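Normas para dar por válida una demostración con pinzas de mano

Renu Upadhyay
Estamos redactando las normas de grabación para la tarea de colgar una toalla en un escurridor. ¿Qué exigís antes de empezar y cuándo dais un episodio por bueno?

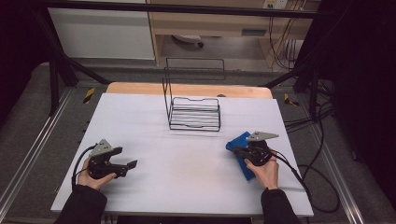
Verena Eder
Nosotros seguimos la guía interna de Romora, versión 2. Escurridor vacío y apoyado en la mesa, cables fuera del recorrido de las manos - esto último se incumple mucho. Las pinzas arrancan abiertas y sin tocar nada.

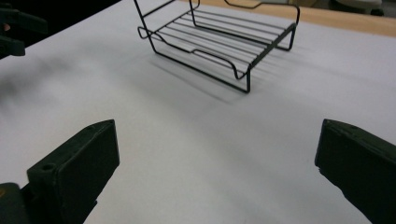 Dedos separados, sin contacto con el escurridor.

Si un dedo roza el alambre antes de tiempo, el episodio se descarta.

Edvin Skjelbred
Depende del robot, pero yo lo borraría todo y repetiría.

Shobha Acharya
Para el final conviene escribir un criterio que dos revisores apliquen igual. En Nastum pedimos que la tela quede sobre la barra superior y que las dos pinzas acaben abiertas. Con la toalla azul doblada sobre la barra y una pinza todavía sujetando un extremo, yo no cerraría el episodio. Anotad también la versión de la norma en cada sesión; nosotros tuvimos que revisar 307 episodios por no hacerlo.

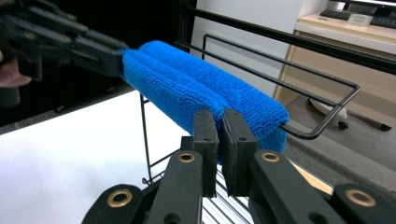
La parada de emergencia va en un documento aparte, con su propio responsable. No la mezcléis con los criterios de calidad: en los nuestros, el extremo que aún agarra la pinza izquierda es un dato de la tarea y lo revisa otra persona.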